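22nd April

Rain since breakfast, and I have been thinking all day about my grandmother's letters and whether I'll ever get them into any kind of order.

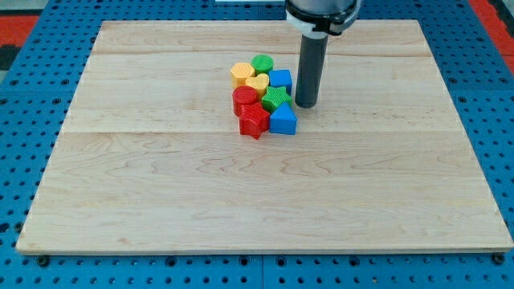 Anathi Naidoo thinks I should stop sorting them by date. She told me on the phone this morning that half of them have no date at all, and that I'd be much happier putting them in piles by the place they were sent from, and then reading each pile straight through with a pot of tea. I said that sounded lovely and also like a way of never finishing. She laughed at me and said who asked you to finish?

Well, she has a point. I started in March with such good intentions (new folders, a sharp pencil, the big lamp brought down from upstairs) and I have read 82 letters so far, and I could tell you far more about the price of eggs in Sedmont than about what my grandmother was feeling when she moved there. She loved a price, my grandmother. She would write a whole page on the cost of curtain fabric and then, squeezed up the side in tiny writing, mention that my uncle had been born.

So this afternoon I tried it Anathi's way. I cleared the dining table and made a Sedmont pile and a Skosa pile, and a third for the ones I can't place, and of course the third was the tallest by four o'clock. But I did read the Skosa ones in a row, and oh, what a difference! There's a neighbor in them who I had thought was two separate women, because Grandma calls her Mrs. P. when they're on good terms and "that person at 97" when they aren't. They fell out over a borrowed cake pan. They made up at a funeral. Then they fell out again over the very same pan – I laughed so much I had to put the letter down and wipe my glasses.

I wish I'd asked her about it while I could. I used to sit in her kitchen for hours as a girl, drying the spoons, and it never crossed my mind to ask who she'd been before she was my grandmother. She seemed to have come with the house.

Supper was soup and the end of the bread. I've left the piles out overnight with a dish towel over them, and I must remember to buy more folders, and to call Anathi back about Sunday. There is one more envelope from Skosa that was stuck to the back of another, and I'm saving it for tomorrow with my coffee.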